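Nine months with an electric car and no driveway

April 9, 2019

When I bought the Vetura, the man at the dealership asked where I'd be charging it. I said "at home", in the tone of someone who has a home with a socket in it. Both parts were true. What I left out was that the socket is on the second floor and the car lives on whatever bit of street the neighbours have left me.

It's a used one, with 2384 miles on it when I collected it, which made me suspicious. Who buys an electric car, drives it 2384 miles and gives it back? I now have a theory, and it involves a lamp post.

The nearest public charger is the pair on Pondwood Lane, nine minutes' walk away if you don't mind the cut-through behind the chip shop. There are two bays. One has been working since I moved here. The other has had a bag over it since January, and the bag is starting to look as if it has planning permission. 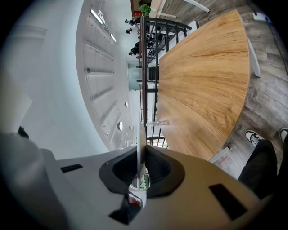 To use the working one you need the Vakent app. I have no quarrel with apps in general, but this one wants my location, my registration, my date of birth and a four-digit PIN that it then refuses to believe. It once told me that my session had ended "successfully" at 2 per cent. I suppose that depends on what everybody was hoping for.

Then there is the etiquette, which I had to learn the hard way. Leif Vik, who lives two streets over and has a van of the same sort of age as my car, left a note under my wiper in the first fortnight. It said: "You were full at 6.40. It is now 9." No signature, no kisses. I only found out it was his when we got talking at the charger weeks later and I recognised the way he does his nines. We are on good terms now and text each other when one of us is leaving. I have been to his house. He has a driveway, it's just got a boat on it.

As for the driving, I like it very much and have become slightly boring about it. It's quiet, it gets away from the lights before anyone has finished thinking about it, and in nine months it has cost me one set of wiper blades. I'd had a diesel estate for years and it ate money like a pony.

Range is the thing people ask about at parties, usually leaning in as though I might have symptoms. In summer it's fine. In the cold it drops, and if you also want to be warm it drops again, so there was a stretch this winter when I did the school run in a hat and fingerless gloves with the heated seat on. You are toasted from below and chilled from above, rather like a cheap crumpet.

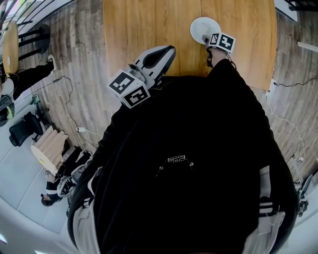
I did try to get a proper charger near the flat. The council has a form for requesting one. I filled it in, got a reference number (2847, if anybody there is reading) and a very civil email from a Mr Genivaldo Macedo, who explained that the street was "under consideration for consideration". I've read that several times and I believe he meant it kindly. He also said the lamp posts on our side are the wrong sort. Across the road they are the right sort, but across the road is double yellows.

My brother-in-law's answer to all this is that I should have bought the Zeleke, the plug-in hybrid, and stopped moaning. He has one. He has never plugged it in. The cable is still in its bag in the boot, under the dog's blanket, and he tells people he drives electric.

Would I go back to diesel? No. Would I tell someone without a driveway to do what I did? I'd want to know how they feel about walking home in the rain at ten at night, and then getting up again to move the car. Some people would enjoy the exercise.

The lease on the flat is up next year and I've caught myself looking at listings by the state of the front wall. Kitchens I can live with. There's one by the railway with damp in the back bedroom and a lovely bit of concrete out the front, and I've booked a viewing.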